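Talking tubs and bath mats at the Naltalico showroom

Saturday, July 11, 2020

She asked not to be named, which is fine, there's only one person on the bathroom floor at Naltalico most days and regulars will know her anyway. Buyer, display person, answerer of the phone. We talked between deliveries. She had a tape measure in one hand the whole time.

First thing I wanted to know: why do people come in for a tub when they could order one in bed?

"To sit in it," she said. "Shoes off, get in, lie back. I tell everybody. You can't tell from a drawing if your neck is going to hate you."

And do they?

"Half of them. The other half knock on the side with a knuckle and nod. I don't know what they're listening for."

She sells more rectangular freestanding tubs than anything else now. Ovals had a long run, she says, and then people started measuring. An oval in a small bathroom leaves you four odd corners to mop. A rectangle you can park closer to the wall, and there's a flat rim for a cup of tea or a book. Or a faucet, if it's the deck-mounted kind.

On deck-mounted faucets she has opinions.

"I like them. Plumbers grumble. Ask where the hoses get reached from before you buy, not after. I had a couple who set the tub, sealed everything, beautiful job, and then one little fitting wanted tightening. Whole tub had to come back out."

Black or chrome? Black, she says, still black, every week black. She thought it would be over by last December and it wasn't. The catch is hard water. Spots show up on black like chalk. Wipe it with a dry cloth after the bath and you're fine, but she knows most people won't.

"I don't. At home mine's a mess."

The prices, since readers always write in. Her cheapest freestanding tub is from Plullomano and she wouldn't give me the figure because it's changing. The one she'd buy herself is 1,092 dollars without the faucet. Delivery to the curb is included, up the stairs is not. "Measure the stairs," she said, twice. Then the door. Then the turn at the top of the stairs, wich everyone forgets.

We got onto floors. She's seen customers fall for marble-look tile and then worry about it. Is it slippery? "Any shiny tile is slippery with soap on it. Put a mat down." That's when she got going, becuase it seems mats are her real subject. I had expected five minutes on mats. It was most of the hour.

Fabric mats: nice on the feet, never dry. Wood slats: handsome, toes get pinched. The perforated kind is what she ends up recommending, water goes down through the holes and the mat lifts easy to rinse. Her supplier for those is Staker and she keeps 9 in the back, usually gray. Beige comes back, she says. People get it home and it looks like a bandage.

Where should it go?

"Right where your foot lands. Sounds silly. Get out of the tub once, dry, see where you step. Put it there. People center it on the tub like a rug, then they step out at the faucet end and miss it."

She gets down on the floor herself to check that a mat lies flat. Corners first. If one curls she leaves it overnight under something heavy. Then it gets a spot next to a tub, never on a rack. On a rack nobody touches them.

Vanities next. Quick because the phone went twice. Dark wood with a white basin is what sells with a white tub — "so the room has something to look at" — and she likes legs under a vanity if the floor is any good. You can get a broom under. Storage suffers. There's a smaller line from Aguiar with a drawer hidden behind the front that fixes some of that, 300 more than the plain one.

Last question was what she'd tell somebody starting from an empty bathroom. Long pause. Phone again.

"Start with the drain. Where is it, can it move, who's paying. Then the tub. Then come talk to me about mats."

The tub, with the gray mat in front of it in the first picture:

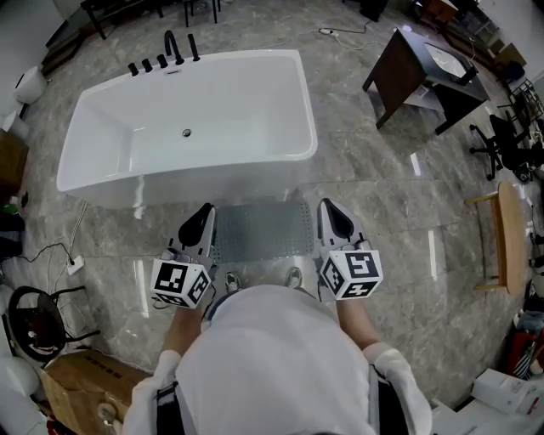
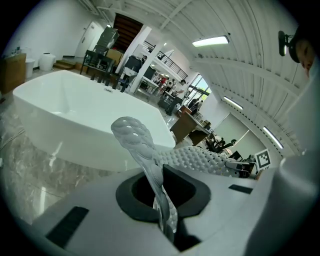 Her three checks before you order

1. Drain position, measured from two walls. Write it on paper, not your hand.

2. Width of every door between the street and the bathroom, with the door on its hinges.

3. Room to kneel beside the tub. You'll be cleaning back there sooner or later and so will your plumber.

The bathroom floor is upstairs at Naltalico, go past the kitchens and keep left. Call ahead if you want help with a tub.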